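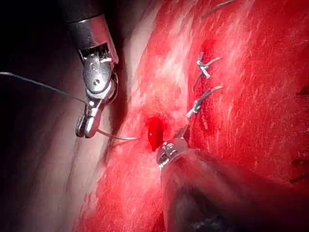
**1/** Notes on reinstatement cost assessments, as three landlords in Dresville have asked me the same question this month. The sum insured on a building policy is the cost of clearing the site and putting the building back. Market value is a separate figure, worked out from separate evidence, and one can't be derived from the other.

**2/** What goes into the figure: demolition, debris removal, shoring of neighbours if attached, rebuild to current building regulations, professional fees, and VAT where the owner can't recover it. Land is left out. It is still there after a fire.

**3/** So a terrace on an expensive street can have a rebuild cost well below its sale price, and a stone chapel conversion in Stamholm can have one well above. The Mazza building is the second sort. Sale evidence was plentiful and told me very little about the roof. 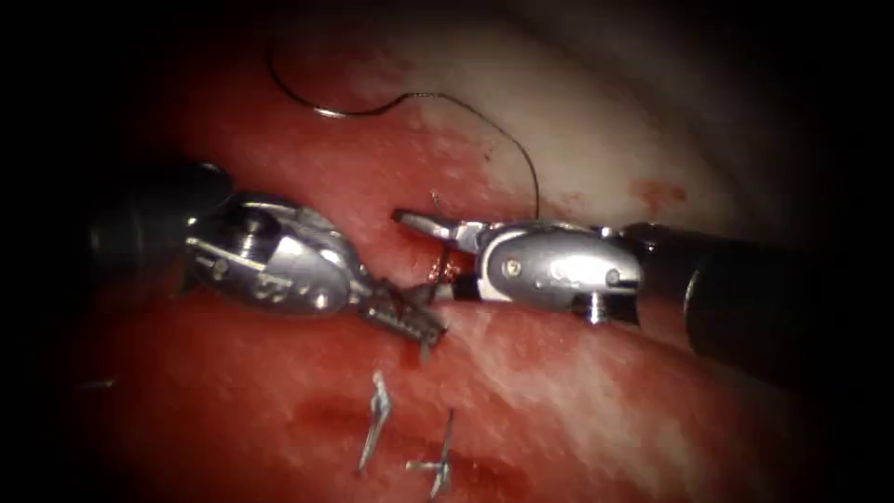 *Two instruments meeting over the tissue, dark at the edges.*

**4/** On floor area. Rebuild rates are normally applied to gross internal area. Agents' particulars often quote net internal, or leave out the stairs and hall. Sandro Sanna sent me a schedule last week that was 9 per cent short for this reason alone. Check which basis the rate was published on before multiplying anything.

**5/** On average. If the declared sum is lower than the true cost, many policies scale the claim down in proportion, including small claims. Declare half the proper figure, lose a kitchen, and you may be paid for half a kitchen. Read the wording. Some policies waive the clause where there's a recent professional assessment on file, some don't.
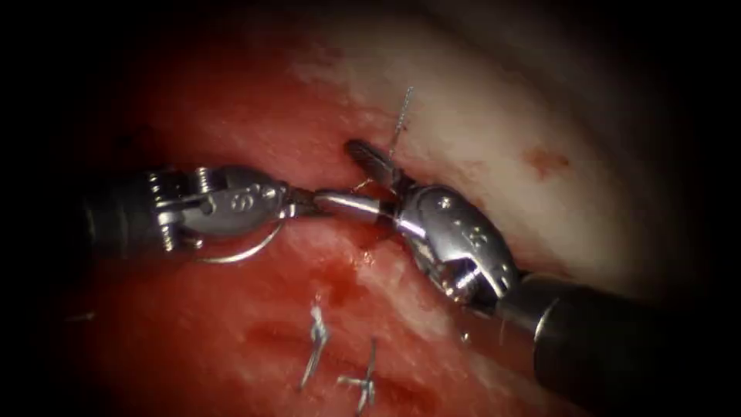

**6/** Joint assessments, where freeholder and leaseholder each appoint a surveyor, need one agreed scope before either visits. Ettore Longo and I did the Brolard block this way in May. We fixed the measurement basis, the specification and the base date in writing, then inspected on the same morning. The photo is a fair picture of the arrangement: two instruments coming in from opposite sides to work on a single curved needle, with the one thread trailing from it. Where two surveyors work from different scopes, the reports can't be reconciled afterwards and somebody pays for a third.

**7/** Listed buildings. A rate from a standard table won't do. You need a priced elemental breakdown: lime plaster, hand-made brick, sash joinery, leadwork. Allow for a longer programme too. Consent takes time, and loss of rent runs throughout, so the indemnity period should be set by whoever has looked at the programme. Sveva Barbieri's note on this is better than mine and I've asked her to post it.

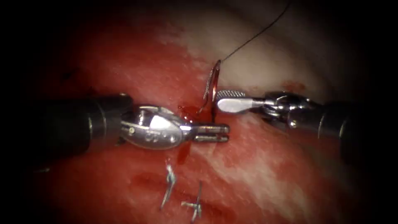

**8/** Index linking. It moves last year's figure by a published percentage. It can't correct a wrong starting figure and it knows nothing of your loft conversion. I suggest a desktop review yearly and a full inspection every 5 years, or sooner after any structural work.

**9/** Replies, gathered here.

- Pin-yu Lo asks about outbuildings. Include them, along with boundary walls, gates, drains and hard surfacing, if the policy definition of "buildings" does. It usually does.
- Tanveer Jafri asks whether a mortgage valuation will serve. Most carry a rebuild figure as a guide for the lender. Look at the limitations page before relying on it, particularly for non-standard construction.
- On rounding: I round to the nearest thousand. A figure given to the pound implies a precision the rates don't have.
- On flats: insure the whole block under one policy and apportion the premium as the lease says. A leaseholder insuring 2 rooms and a share of the roof separately is asking for a dispute.

Template for the site notes goes up once I've taken the client names out.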